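Hi Hugo,

April's update on the Tramby guest house, a bit shorter than last time! The first 2 bathrooms are plumbed and tiled, and I've spent £490 of the fittings money, mostly on taps from Draltitz (lovely people, slow vans).
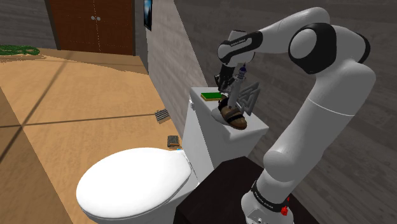
*Bathroom render, with the toilet tank in the middle.*

Upstairs is going more slowly. The Sepúlveda room still needs its window, and the joiner now says Wednesday, so I've moved the painting back and put the lads on the landing instead. We've had 85 of the 100 floorboards delivered and I'm chasing the rest.

Could you let me know if the second payment can come before the Ivent invoice lands? It would make my life much easier.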